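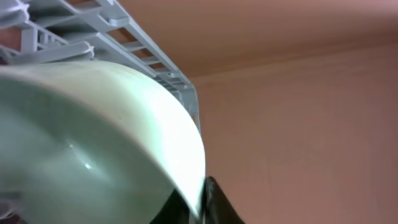 Figura 1. Cuenco verde claro junto al escurridor de plástico.

Organización de la zona de fregado en una cocina compartida
Informe de proyecto, asignatura de Diseño de Espacios Domésticos
Laine Paju
Dec 16, 2018

1. Punto de partida

La cocina de la residencia Kallville la usamos siete personas. Tiene un solo fregadero, una encimera corta y un escurridor que se quedó pequeño hace tiempo. En octubre propuse como tema de proyecto el recorrido de la vajilla desde que se lava hasta que vuelve al armario, porque era el motivo de queja más repetido en el piso y porque podía observarlo sin desplazarme.

El trabajo no pretende diseñar un producto. Se trata de entender por qué la vajilla limpia se queda en el escurridor y de probar cambios que no cuesten dinero o cuesten muy poco. El presupuesto era de 50 euros y sobró una parte.

2. Lo que había

Al principio el escurridor estaba a la izquierda del fregadero y el armario de los platos a la derecha, encima de la placa. Para guardar un plato había que cruzar por delante de quien estuviera cocinando. A la hora de la cena casi todos preferían dejarlo donde estaba.

El problema mayor eran los cuencos. Los platos llanos entran de canto entre las varillas y ocupan poco. Un cuenco grande no entra de canto: o se apoya boca abajo encima de otras cosas, o se deja inclinado contra el lateral, y en los dos casos tapa los huecos de al lado. Los vasos acababan sobre un paño en la encimera y el paño pasaba días sin cambiarse.

También anoté que cada persona tenía su propia idea de dónde iba cada cosa. Las tapas de las cazuelas tenían tres sitios distintos según quién fregase.

3. Método

Durante cuatro semanas apunté en una libreta el estado del escurridor por la mañana y después de cenar. Pasé además un cuestionario breve a los compañeros de piso, con preguntas sobre qué piezas guardaban y cuáles dejaban. Las respuestas coincidieron bastante con la libreta, salvo en un punto: todos decían guardar sus propios cuencos.

Para la parte de lecturas usé el manual de Uibo sobre almacenamiento en cocinas pequeñas, que recomienda ordenar por frecuencia de uso y no por tipo de objeto. El capítulo sobre alturas no me sirvió, ya que nuestros armarios están fijados a la pared y no se pueden mover.

4. Cambios probados

Primero se cambió el escurridor de lado. Quedó a la derecha del fregadero, más cerca del armario. Fue el cambio más sencillo y el que más se notó en la libreta. Para quien es zurdo resulta algo más incómodo fregar así -- una compañera lo señaló el primer día y lo sigue señalando.

Después se reservó un extremo para los cuencos. Se colocan con el borde hacia abajo y un poco inclinados, para que el agua no se quede en la base. Los grandes van los últimos y son los primeros que se guardan. Al coger un cuenco por el borde con los dedos mojados es fácil que resbale, sobre todo si está esmaltado, así que en la hoja de instrucciones puse que se sujete con la otra mano por debajo.

El tercer cambio fue vaciar la balda baja del armario, que estaba ocupada por una batidora Cinon y varias fiambreras sin tapa. La batidora pasó a la balda alta y las fiambreras se repartieron entre sus dueños. En el hueco caben los cuencos apilados y los platos de diario.

Por último compré una bandeja Endov para los vasos, en lugar del paño. Se vacía en el fregadero cada noche. No todo el mundo se acuerda.

5. Resultados

Con los dos primeros cambios el escurridor amanecía vacío más a menudo, aunque no siempre. Los fines de semana la situación era parecida a la del principio. La balda baja se mantuvo ordenada hasta el final del periodo. La bandeja de los vasos funcionó peor de lo previsto: ocupa mucha encimera y dos compañeros la retiraban para cortar verdura.

6. Limitaciones

La libreta la llevé yo sola, y los demás sabían que lo hacía. Es posible que recogieran más por ese motivo. Tampoco pude comparar con otra cocina, porque las de las plantas superiores tienen lavavajillas. Queda pendiente probar un escurridor de dos alturas colgado sobre el fregadero, para lo que haría falta permiso de la residencia.

Comentarios

marta_g: En mi piso hicimos lo de cambiar el escurridor de lado y también mejoró. ¿Los cuencos los apiláis todavía húmedos?

Laine Paju: No, se secan antes con un trapo. Lo tenía en la hoja de instrucciones y se me pasó ponerlo en el informe.

Andoni: Falta la tabla de la libreta -- ¿la vas a subir?

Contacto: Taller de proyectos, residencia Kallville | Volver arriba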